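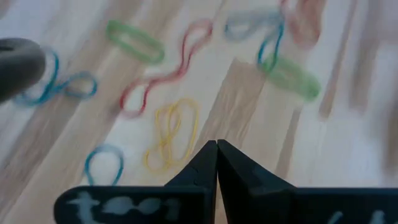
Rubber bands, second go. Fingers nearly shut, yellow one just to the left of the tips.

Posted by Liew, Zisascombe
October 2019

Right then, I promised a proper write-up of the Lanska gripper kit once I'd lived with it for a bit, and I've now lived with it for a bit, so put the kettle on. This will be a long thread (sorry, they always are with me).

For anyone new: Lanska sell it as a bolt-on for small hobby arms. You get the two fingers, a little wrist camera, the motor, a bag of screws and 14 pages of instructions. I bought mine in February with my own money and nobody has asked me to be nice about it.

Building it took me two evenings. The first evening was mostly me fitting the motor bracket back to front, which the drawing on page six does rather invite you to do. The second was lovely, radio on, everything going together with a good firm click.

Why rubber bands? Several of you asked. I've had it on blocks and bottle tops for months and it's very good at those, so I wanted something floppy and flat that doesn't sit the same way twice. A band lying on floorboards is a mean little test, and the twisted ones are meaner than the plain loops.

The tips are my favourite part of the whole kit. They come to a proper point, so you can go for one strand of a band and leave the rest alone. My old Jastmont gripper had big square pads and would have just patted the thing and gone home.

Now the scores, as I know some of you skip straight to them! I gave it 76 tries over a weekend, all on the same patch of floor, and it picked up a band on 45 of them. I counted a pick as held clear of the floor while I said "one elephant, two elephant" out loud. The neighbours must wonder.

Most of the misses were the same miss. It comes down a shade too high, closes very prettily on nothing at all, and lifts away looking pleased with itself. Dropping the height setting a touch in the software helped no end, though go too far and you get a horrid scrape along the boards.

The camera is where I'd grumble. Anything quick and the picture smears into stripes, so you want the arm going slowly if you're relying on it to find things. The fingers also take up a good bit of the view at the bottom. You do get used to that, and it's handy for seeing exactly where the tips are.

Would I buy it again? Yes, I think I would, for a small arm at home and with a bit of patience in the cupboard. If you only ever pick up boxes, stick with the Jastmont and spend the difference on something nice.

Somebody asked about string. I've got a ball of it on the side and I'm trying that next, once I've found where I put the spare screws.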